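Shared workshop arm gets its sorting job going at Curkholm

A robot arm put together by members of the Curkholm shared workshop is now pushing toy blocks about on a board, after a build that has eaten most of the spring and a good part of the evenings since.

The arm, which everybody there calls Malý, lives on the bench at the back of the Plindden Road unit. Branislav Šťastný started it. He fits kitchens for a living and has been a member for three years. The job it has been given is a plain one: take eight blocks scattered on a board and nudge them into groups by colour. No picking up. Pushing only, with a straight rod.

"People come in and ask why it doesn't grab them," Šťastný said. "I tell them to try it with one finger and their eyes half shut. Pushing is hard enough. A round one goes where it likes."

Money was the first problem. The arm came second-hand, and the workshop put a cap of 1000 euros on the whole build, bench and all. The arm itself took a big bite of that. Another 375 went on the base, the bolts and a replacement cable after the first one was trapped in a drawer. The rest was time — a lot of it spent on the software, which is called Wondura and was written from scratch by two members who had not worked together before and, by all accounts, argued about it for most of June.

Wondura does the planning. It works out where each block is, picks one, picks a side to push from, then sends the rod down and along. Short pushes. Look again, push again. The long pushes they tried at first sent blocks spinning off to the side, and one lunchtime test ended with a cube under the drill press. Nobody was hurt but the cube has a dent.

The board has been changed as well. The first was an offcut of painted shelf and the blocks stuck on it, then slid all at once. The new one is maple, joined up from planks by Šťastný and sanded over a weekend. He says he is still not happy with one of the seams, though the rest of the group cant see anything wrong with it.

The current task is two groups, red with green and yellow with blue, kept well clear of each other. Shapes don't matter for now. Cylinders, stars, a heart, a hexagon, a cube and a triangle are all in the set, chosen so that no two colours behave quite the same when shoved. Stars are the worst, says the log book by the bench. Points catch, block turns, start over. The triangle has its own page.

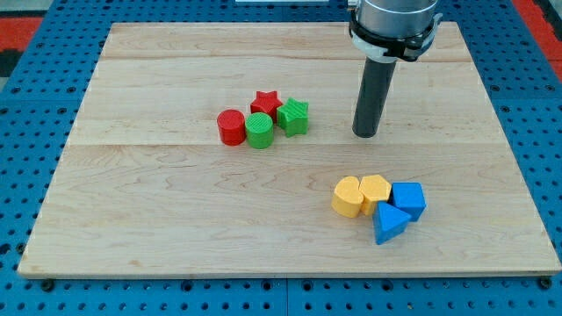
What happens next

Open evening in July, from 7pm, free, same door as usual round the side. Malý will be running for most of it if the cable holds. Visitors will be able to muddle the blocks up by hand between runs, with the arm stopped and someone from the group at the switch. Children welcome, long sleeves rolled up please.

After that the plan is to let people type in what they want done — "put the star by the heart", that sort of thing — and see how far Wondura gets. Early tries have been mixed. It copes with colours. It is less sure about "next to", and "between" has been parked until the autumn.

There is talk of a second arm too. Šťastný is keen, the others want the first one tidied up before anyone spends more. The wiring under the bench is due to be redone and the notes need writing up, a job which has so far been passed round the group and landed with no one.

The drawings for the base and the parts list are pinned up by the kettle and can be copied. Anyone in Curkholm with a spare power supply, or with patience for cable tidying, is asked to drop in on any open session. Tea provided, biscuits not garanteed.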